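**Hand grippers: fingers not closing evenly after a screw swap**

**jbolger**
Okay, I need a second opinion before I strip this thing down again. I look after the hand-held two-finger grippers at our place, the ones we use for cloth work on the bed. One of them started closing lopsided in July. The left finger gets to the middle first, sits there, and then the right one wanders in after it. On a foam block you'd never notice. On fabric it drags the whole bunch sideways.

What I've done so far: pulled both fingers, cleaned the pivots, put new screws in (the Veviser kit, the black ones), and lined the tips up against a straightedge. It was perfect for one afternoon and then crept back. The trigger count on my sheet says 2,235 closes since the last full service, if that matters to anyone.

**yupin_n**
It matters a bit! Did you put threadlocker on the pivots? If you did, and it got down into the joint, that's your slow finger right there. I did exactly this to a McAlister hand unit and spent two evenings blaming the spring.

**jbolger**
A dab on each one, yeah. Blue stuff. I thought I'd been careful.

**Oranuch L**
I wouldn't use any on a plastic finger, period. Some threadlockers attack plastic, and you get tiny cracks around the screw seat that you can't see until the day it lets go. Snug it by hand, back off a hair, put a paint mark across the head and the finger, and look at the marks every morning. If a mark has moved, you know. If it hasn't, leave the screw alone.

**yupin_n**
We'll have to disagree on that one. I've used a plastic-safe one for years with no cracks, and hand-snug pivots walk loose on me inside a week. Paint marks are great but they only tell you it's already gone.

**Oranuch L**
Inside a week of what, though? If you're squeezing it like a stress ball all day, sure. My marks don't move for a month at a time.

**Philomena**
Can I drag this back to the lopsided part? Jarrah, when you lined the tips up, were the fingers open or closed? The Dindness sheet has you do it closed and everybody follows it, and I think it's wrong. Closed, the tips are leaning on each other and hiding the slop. I set mine open, check the gap from each tip to the center line, then close on a folded dishtowel and see where the fold ends up. If the fold moves toward one side, that side is weak. Takes me 5 minutes, no straightedge.

**jbolger**
Closed. Of course it was closed. I'll try it your way tonight – the dishtowel bit makes sense, I've only ever checked on bare tips.

**rultinetti_fan_80**
or just buy the rultinetti fingers and stop fiddling with screws

**yupin_n**
Some of us have a budget lol

**Oranuch L**
Rultinetti fingers have pivots too, they loosen the same as everyone's.

**jbolger**
Update, 9:40 pm. Took the fingers off again and Yupin was right, there was a crusty ring of blue in the right pivot. Scraped it out with a toothpick, wiped it down, and put the screws back dry with paint marks (sorry Yupin, going with Oranuch for now, ask me in a month). Then I did Philomena's open setup. I had to do it 4 times before I believed it.

The dishtowel fold stays put now. The fingers come in together, or near enough that I can't pick a winner by eye. I still feel a faint gritty spot right at the end of the squeeze and I don't love it, could be the trigger link. Haven't opened that half yet.

Some pics from working with the blue cloth on the bed:

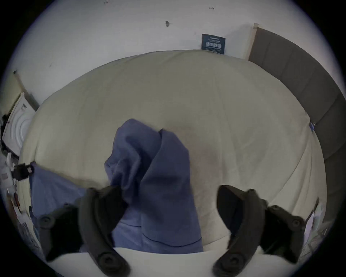
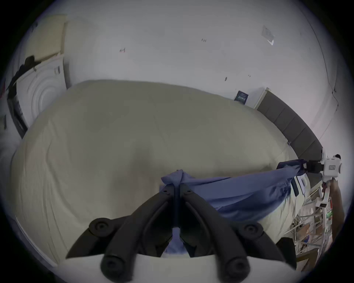
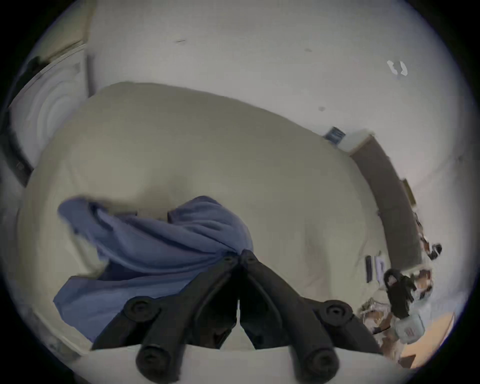 *Fingers open over the cloth in the first, pinching it in the other two. The second has another gripper on the far end.*

**Philomena**
Nice. For the gritty spot, take the trigger link off and roll the pin on a flat table before you oil anything. A bent one wobbles and you'll see it straight away. If you oil first it'll feel fixed for a day and you'll have learned nothing.

**Mayuree S.**
Jumping in with the same gritty feeling on mine, and it was lint. A little felted plug of it packed in behind the finger base! Tweezers got most of it. I go in there every Friday-ish cleanup now, cloth work sheds like crazy.

**yupin_n**
+1 on lint. And set a reminder for a month, I want to hear about those paint marks.

**jbolger**
Will do. Pin first, then lint, and no oil till I've looked at both. Does anybody have the size of that pin handy? My sheet has a coffee ring right over it.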